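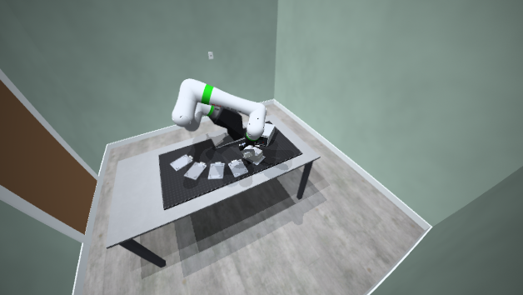 What does the Plikov kit give us for our money? You get the arm, the gripper and 64 hours on the simulator — plenty for a term, if you book early and don't all leave it until January.

31/07/2025
By Hanne Ladefoged

Do try the five-tray layout first. The trays lie in a curve across the black work surface, and I'd like you to think kindly but carefully about how far the wrist must travel to each one.

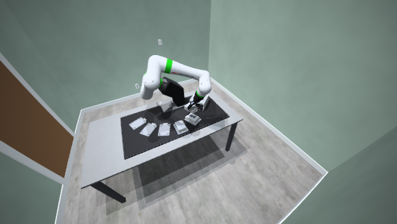 Notes for your review

Compare the hire price with Mostora's, and bring your questions to Colm Keane.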